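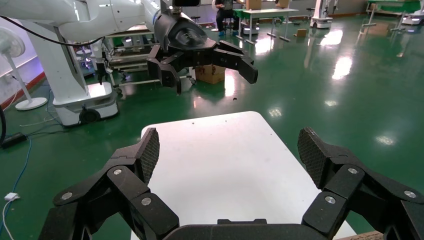 I bought the Drondel work table in June to replace an old kitchen table that had a dip in the middle. I sort and repack second-hand computer parts, mostly power supplies, and I wanted something plain and flat. The top is white and rectangular with a straight far edge and nothing on it at all: no lip, no holes, no printed ruler. Some people will want those things. I didn't, as a lip catches cables when you slide them off.

The table cost £100 from Promstead, with delivery included. It arrived in one flat parcel. The legs took me 38 minutes to fit with the key supplied, and one bolt needed a second go.

**The surface**

White was the right choice for small parts. A dropped screw shows up straight away, and so does dirt, which is less welcome. Dust from old fans leaves grey smears that come off with a damp cloth and a bit of washing-up liquid. Permanent marker does not come off. I have one line near the left corner that I have stopped trying to shift.

Metal casings will scratch it if you drag them. I lift them now, or put them down on a mat.

**Packing on it**

I use divided cardboard boxes with the table, and the two work well together. A box can sit open while I fill it, with the next units waiting beside it. I stand the power supplies upright with the wires at the top and give each coiled harness a compartment to itself. If you leave the wires spread out they get hooked on the dividers. 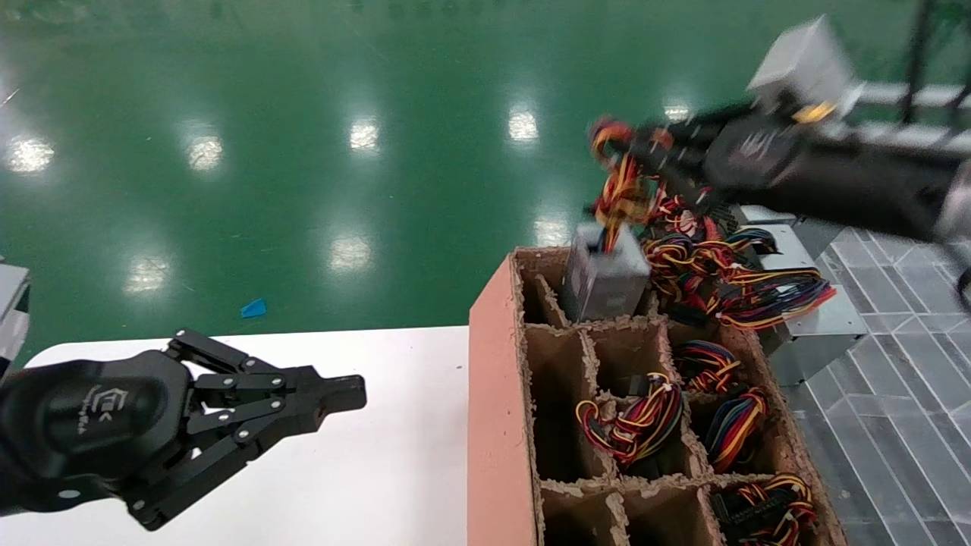

*Divider box part filled: one power supply upright in its compartment, coiled harnesses in several of the others.*

The boxes are a weaker buy than the table. Mine are Geagea ones, and the top edges of the partitions go ragged after a few uses. They still hold their shape, and I would buy them again for storage, but I wouldn't post anything heavy in one.

**Compared with the Tokent**

Rawan Issa lent me her Tokent bench for a fortnight before I ordered. It is heavier and wobbles less when you lean on it. It also has a shelf underneath, which I kept hitting with my knees. For standing work I would pick the Tokent. For sitting and sorting, the Drondel is more comfortable and easier to move on your own.

**Worth buying?**

Yes, at this price, if your work is light. I'd like thicker feet and a spare bolt in the bag. Four stars out of five.

Reviewed 28 October 2024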